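Section 6. Storage Jars with Wooden Lids

6.1 Before first use
1. Wash each glass jar by hand in warm water and let it dry with the opening facing down.
2. Wipe the wooden lid with a damp cloth. Do not soak it.

Caution: Do not place lids in the dishwasher – the wood may split.

6.2 Filling
1. Set the jar on a flat, stable table.
2. Add dry goods only, and stop 2 cm below the rim.
3. Press the lid down evenly until it is seated.

Note: Replacement lids may be ordered from Wurnside under part number 881.

6.3 Arranging the jars
1. Stand the jars side by side, leaving a small gap between them.
2. Lift one jar at a time, holding it by the glass body. Do not lift a jar by its lid. 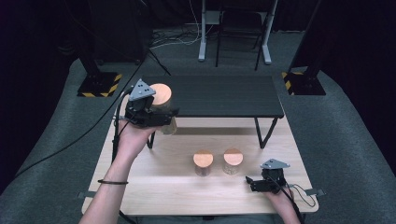 3. Keep filled jars away from the edge of the table and out of direct sunlight.
4. Check the lids every May and replace any that no longer fit firmly.

Revised 09/03/2022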